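Imprimir | Enviar por e-mail

Chamada para participantes: estudo de teleoperação bimanual em espaço confinado

O grupo de manipulação do laboratório Collado procura operadores para a segunda fase do estudo Pernar, dedicado à recolha de demonstrações humanas para aprendizagem por imitação. As sessões decorrem em abril, nas instalações da Plendby.

Enquadramento

Na primeira fase foram registados 877 episódios de arrumação de objetos numa gaveta. Após filtragem manual ficaram 274, usados para treinar uma política única para os dois braços. A causa de exclusão mais frequente foi a hesitação do operador na passagem de um braço para o outro, que o modelo reproduz como paragem prolongada. O resultado sugere que a consistência entre operadores pesa mais do que o volume de dados, hipótese que a segunda fase pretende testar com uma amostra maior e um protocolo de treino prévio. A meta é de 3000 episódios antes de filtragem.

Tarefa

O participante comanda dois braços robóticos, um deles montado em calha, dentro de um recinto pequeno com paredes e piso estampados. O padrão é deliberadamente denso, para dificultar a segmentação do fundo. A tarefa principal consiste em recolher rolos de plástico de várias cores e colocá-los na gaveta aberta de um módulo de dois níveis. Uma tarefa secundária envolve o manuseamento de um objeto macio. São registadas as posições das juntas, o estado das pinças e as imagens de uma câmara fixa e das câmaras de punho.

Cada participante realiza 3 sessões. A primeira inclui uma fase de familiarização, cujos dados não entram no conjunto final. Entre blocos de episódios há pausa obrigatória. A ordem das condições é atribuída por sorteio.

Requisitos

- Idade igual ou superior a 18 anos.
- Visão normal ou corrigida e perceção normal das cores.
- Ausência de lesão recente no punho, cotovelo ou ombro.
- Disponibilidade para as sessões completas, com pelo menos um dia de intervalo.

Não se exige experiência em robótica. Quem participou na primeira fase pode candidatar-se, mas será analisado como grupo separado.

Compensação e dados

A participação é compensada por sessão concluída, mediante assinatura do termo de consentimento. Não é recolhida imagem do rosto nem voz. Os registos são pseudonimizados e processados na plataforma Ultier. O participante pode retirar-se a qualquer momento e pedir a eliminação dos seus episódios até ao início do treino dos modelos.

Candidatura

Enviar mensagem para o responsável do estudo, Telmo Salcedo, com a indicação «Pernar, fase 2» no assunto, a mão dominante e os períodos disponíveis. As sessões de esclarecimento realizam-se à terça-feira, às 14h30.

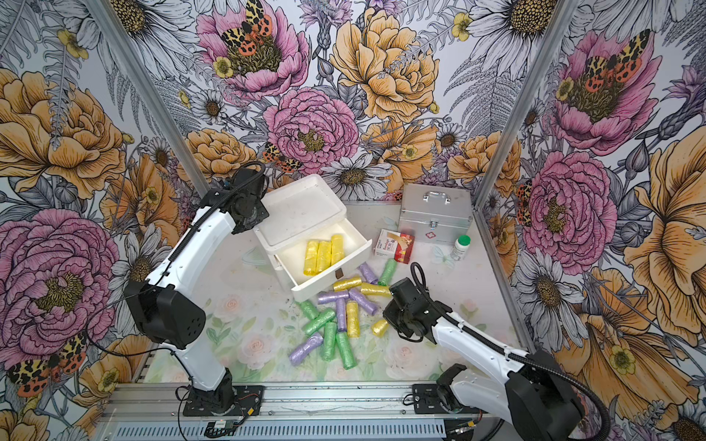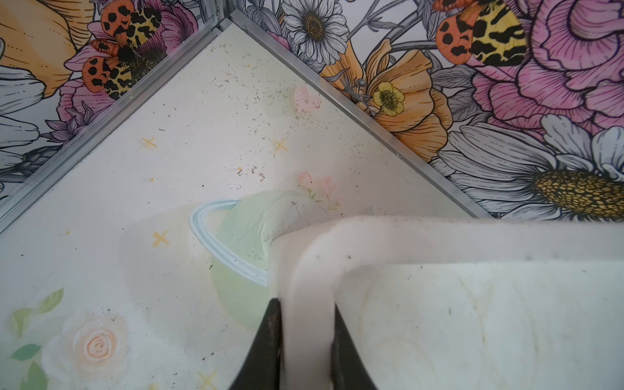
Recinto de ensaio do estudo Pernar: câmara fixa (primeira imagem) e câmara de punho (segunda imagem).

Última atualização: abril

Contacto | © Collado | Voltar ao topo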